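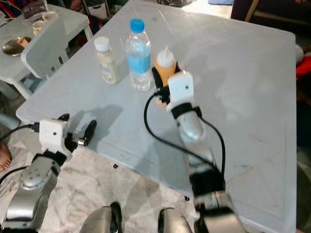 Notes for week 2: getting neighbors to turn up (and keep turning up)

Hi all. I've typed up what we got through last session, plus the bits I skipped when the clock beat me. If you missed it, you should be able to follow along from these, though my whiteboard arrows haven't survived the trip to plain text.

We started with the question I always start with: what is a neighborhood group for? Half the room said "to get things done" and the other half said "to meet people," and I think you need to know which one you're running before you print a single flyer. The Kedcombe creek group was a get-things-done group. They had a culvert full of junk and they wanted it cleared. Once it was cleared they had no idea what to do with themselves, and they folded by February. The Emville street group was the opposite, lots of potlucks and a very long email list, and when the bus stop was moved they couldn't agree on a letter. I was in the Emville one, so I'm allowed to say that!

Catchment

Draw your area on a map before you do anything else. Please don't use the official ward lines just because they're handy. Walk it. Where do people cross the road? Which store do they go to for milk? In Emville our map had 800 homes on it and the natural edge was the rail line, which the ward boundary ignores completely. We mailed both sides of the tracks for a year and got almost no replies from the far side (they had their own thing going, and good for them).

A word on size. I've seen a group try to cover 2000 households with one monthly newsletter and it wore everybody out. If your map is that big, split it into blocks and find one person per block who likes knocking on doors. They do exist. They're usually already chatting to the mail carrier.

The first meeting

Keep it short, and keep it close to home. I like an hour and a half, with the first half hour for milling about. Put the chairs in a loose horseshoe, because rows make people sit at the back and fold their arms. Name stickers, first names only, big pens.

You want one thing decided by the end of the night, and it should be small. A date for a litter pick is fine. A vision statement isn't, trust me, I've sat through four drafts of one and I still couldn't tell you what it said. Write the decision on a big sheet of paper and leave it up while people put their coats on.

Our first Emville meeting had 29 people at it and I was over the moon. The second was a lot quieter. That's normal! The people who come back are your group, and the others will drift in again when there's something going on at their end of the street.

Following up

Most groups lose people in the gap between meetings. Somebody says they'd love to help with the seed library, you write it on a scrap of paper, and then it's three weeks before they hear from you. Send a note the next day, even if it's two lines. Phone the ones who don't do email. I asked you all to try this with one real person before we meet again, and a few of you have already written back to me about how it went.

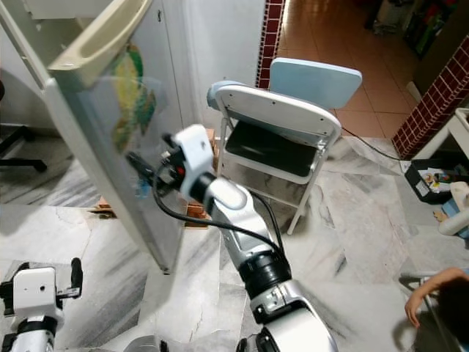

Toivo Kauppinen wrote that he phoned a woman on his street who had offered to translate the flyer, and she told him he was the first person from any group who had ever called her back. She's doing the flyer now, and she has roped in her sister. He also wanted to know if a text counts as a follow-up. Yes, Toivo, a text counts, as long as it's to one person and has their name in it. A blast to the whole list is a different animal and we'll get to those.

Money, very quickly

You can run a small group on next to nothing for the first year. Room hire is the thing that bites, so ask the library and the churches before you ask the hotel. Koivisto paid for their whole first summer with a plant stall and a coffee urn. If someone offers you a grant, read the reporting page first and see how many hours it's going to eat.

Before next time

Bring your map, drawn by hand is fine. Mark three places where people already stop and talk. Also read the Eltolham case, it's the stapled one in the packet, and think about why their second public meeting went so badly. I have my own theory but I'd like to hear yours first. And if you still have my good markers, please bring those too.

Related handouts
Week 1: Who lives here? Reading your own street
Week 3: Flyers, lists and group texts
Week 4: When two neighbors don't get along
Reading packet: The Eltolham case

Contact the course office | Copyright and reuse | Back to top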